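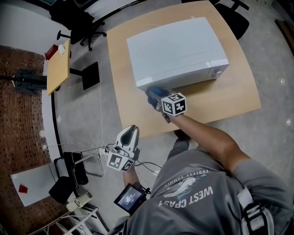 Notebook > Skodincombe > Bench work > Microwave, handheld grippers

Microwave task, handheld grippers

25 October 2025. Entry by Joni, with corrections from Aino Hyvönen where initialled.

Carrying on from the Koivisto notes. Task is the light-wood table with the microwave on it, one operator, both grippers, marker cube on each. Microwave sits at a slight angle to the table edge and that stays as is. Dong-geon wants the heading varied between sets anyway, so do not straighten it.

Episode total on the server is 2471. Target for the Avar delivery is 3000. Of the existing ones, 167 are flagged for review, nearly all on marker tracking. Odair has the list.

Tracking
Cube has to keep at least one face towards the camera through the whole reach. Worst case is the approach to the lower front edge of the appliance, when the wrist rolls under. Operators who learned on the old rig roll further than they need to. Esko's suggestion: come in at the front left corner with the elbow out. Try it on the next set and compare the flags. Idle gripper should be held up and clear of the table, off the surface completely, or the segmenter reads contact and splits the episode.

Cables
Slack loop from the gripper to the body is too long for the shorter operators. Clip it to the strap below the buckle. Adapter on the floor is to be moved once there is a longer lead. Sarkier quoted on a cable arm – too dear, parked.

Work pattern
Put down here so it is in writing before the March review.

The bench job used to be load, close, set, wait, unload, with the operator free to walk off during the wait. Under collection there is no wait. Each episode is short and the reset is done by the same person, so the arms are up for most of the set. Odair logged shoulder soreness after two long sets, Aino the same on the left side only. The left is the one mostly held up doing nothing. I had put this down to gripper weight but the two units weigh the same, so it is posture. (A.H.: posture and the cable pull.)

Set length is now 4 minutes, then swap. Throughput drops a little. Dong-geon has accepted that.

Second change is who decides when a run is good. Until last month the operator called it. Now the flag comes back from the review script, sometimes a day later, and the operator gets a number with no reason attached. Odair objected and I agree with him. Asked Esko to have the script write the failing check next to the episode ID. He says it is a small job.

Third, the door. Experienced people brace the body of the microwave with one hand while the other pulls. We never wrote that down as a step because everyone did it. The first batch from the new operators has no brace in it and the appliance creeps across the table. If the policy is trained on both it will learn some average of the two. Aino to write the brace into the procedure and tag the older episodes with and without.

Still open
– longer lead for the adapter
– failing check in the review output (Esko)
– brace tag, old episodes (Aino)
– elbow-out approach, one full set, compare flags
– ask Avar if they want the knob turned as a separate episode or joined to the door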